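Sonduvis Opens Up Its Kitchen Cell Setup and Care Routine to All Etotora Users

For release 9/28/24

Hi everyone, Dede Odoi here. I run cell support at Sonduvis, and I've been given the job of writing our news this time, so you're getting it in my words (sorry in advance to our press person, Diane Fortin, who has already taken out a lot of brackets).

The news is short. Sonduvis is releasing the full setup and maintenance routine for Etotora, our single-arm kitchen cell, along with the simulated kitchen we use to check every step before anyone touches the real arm. Anybody who owns an Etotora gets both at no charge. If you bought yours secondhand, you get them too. Send us the serial number and we'll set up your login.

Now the longer version, and I'm going to enjoy it, because I've wanted to put this out for ages!

Etotora is a white arm on a pedestal base that bolts down beside a kitchen counter. Test kitchens and appliance labs use it to open and close doors, pull racks, turn knobs and move food in and out, over and over, on whatever product they're testing. The arm itself is pretty forgiving. What eats up people's time is everything near it: where the base sits, how the gripper is zeroed, how the counter was measured, and what happens to all that after someone leans on the oven and shoves it back a little.

For a long time our manual covered the arm and stopped there. You got a nice chapter on joint limits and a nice chapter on cable routing, and then you were on your own with a toaster oven. Our support desk filled in the rest by phone. I liked those calls, but we were giving the same advice again and again, and two people on the desk would sometimes give it in a different order. So last January Sena Sarpong and I sat down and wrote out what we really do when we visit a site. The first draft ran to 54 steps. Customers told us kindly that it was too many, and the version we're releasing today is grouped into 3 sessions: base and mounting, gripper and wrist, and appliance check.

Base and mounting is the one people want to rush. Please don't! The bolts get tightened in a cross pattern, first by hand, then to the torque printed on the base plate, then once more the next morning after the arm has run its warm-up overnight. I know the second tightening feels silly. Do it anyway. After that you run the level check with the arm stretched out over the counter and again with it folded back, and write both readings on the card inside the controller door. If they disagree by more than the card allows, shim the base. Do not try to fix it in software. I have seen some very creative software fixes and every one of them came back to us on a Monday.

Gripper and wrist is a quieter session and you can do it with a coffee nearby (nearby, meaning the other side of the room). You take the fingers off, wipe the slides with a dry lint-free cloth, look for crumbs and grease in the finger mounts, and put a thin film of food-safe lubricant on the slides. Thin! If you can see it shine from across the room, wipe some off. Then the fingers go back on, you home the gripper, and you run the open-close check 10 times while watching the current reading on the panel. What you want is a flat line. A little bump at the same place each time usually means something is still stuck in the slide, and a bump that wanders around means the cable at the wrist needs reseating. The guide has a page on that cable with every connector drawn large, because the old drawing was frankly tiny.

The third session, the appliance check, is where the simulated kitchen comes in, and it's the part I'm most excited about. Before the arm goes anywhere near the real appliance, you run the approach in simulation with your own base position loaded. Sena Addo built the kitchen for us on top of Davatow, our in-house simulation package, and it's grown into a real tool for finding trouble early. The one we ship has counters, cabinets and small appliances already in place, and you can shift them to match your own room.

My favorite check in the whole release is the open-door approach. A toaster oven with its door down is a mean little target. The glass sticks out toward the arm, the opening is low, and the gripper has to come in over the door without dipping onto it. If your base height is off by even a small amount, this is where you'll find out, and I would much prefer you find out on a screen. 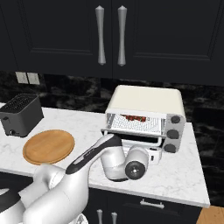
Open-door approach check in the simulated kitchen, with the gripper in front of the toaster oven.

When you run that check, stop the arm at the hold point and spin the view around. Look at the space between the gripper and the lowered door from the side, then from overhead. Then look back along the arm itself. People always watch the gripper and forget the forearm and elbow, and on a crowded counter those are what knock things over. We left other kitchen stuff out on the simulated counter for that very reason. Your real counter won't be bare either.

If the hold point looks wrong, go back to your base measurements before you edit the path. Measure from the base plate to the front edge of the counter, then from the base plate to the front of the appliance, and type both in again from scratch. Typing errors are by far the most common thing we see. After that, rerun the approach at slow speed in simulation, and only then try it on the real arm, also at slow speed, with one person on the stop button who isn't doing anything else. The guide says this in large letters and I'm saying it again here.

We tried the routine out over the summer with Aidoo, a small appliance lab that runs 2 Etotora cells side by side. Daiane Queiroz looks after both of them, and she was not shy with the red pen. She moved the cable page to the front of its session, made us add a drawing of the shim positions, and talked us into a one-page weekly sheet you can tape to the wall.

"I used to keep my own notes in a folder and hope the evening shift could read my handwriting," Daiane told us. "Now both cells get the same care whoever is on, and when something drifts I can look back at the card and see when it started. I still have the folder, though."

She also asked for a recovery page, and she was right to. It covers what to do after a bump, meaning any time the arm has touched something it shouldn't have. You stop, you release the fingers, you check them against the flat gauge that came in the box, and you rerun the wrist check from the second session before restarting. If a finger rocks on the gauge, replace the pair. They're sold as pairs and they wear as pairs, so please don't mix an old one with a new one. (If you've lost the gauge, write to us and we'll mail you another. It's a flat piece of steel. We have plenty.)

A few practical things. The release comes as a printable guide, the weekly sheet, the recovery page and the simulated kitchen. The kitchen runs on the same computer that runs your Etotora panel, so you don't need to buy anything. You do need the current panel software, and the installer will tell you if yours is too old. Update that first, restart the controller, and then install the kitchen. Doing it in the other order won't hurt the arm, but you'll get a blank window and you'll call me.

Your saved paths stay where they are. The installer doesn't touch them. I'd still copy them to a thumb drive first — I'm that kind of person — and the first page of the guide shows you how.

One limit to mention: the simulated kitchen checks reach and clearance. It won't tell you how hard a door spring pulls or how slippery a knob is, so the slow run on the real appliance stays in the routine for good. Sena Addo is working on door springs now and has a bench full of hinges to show for it, but I've promised not to give a date.

We're also going to keep changing the guide as people write in. Every page has a revision letter in the bottom corner. When you report a problem, tell us the page and the letter and we can get to it a lot faster. Photos of your setup help too, especially of the base plate and the wrist cable.

About Sonduvis
Sonduvis designs and supports single-arm robot cells for test kitchens and appliance labs. Our products include the Etotora kitchen cell and the Davatow simulation package. Setup help, spare parts and repairs are all handled by our own support desk.

Press contact
Diane Fortin, Sonduvis press office

Support contact
Dede Odoi, cell support. Existing customers can reach the desk through the Help button on the Etotora panel. Please have your serial number ready. It's on the plate inside the controller door, right under the card.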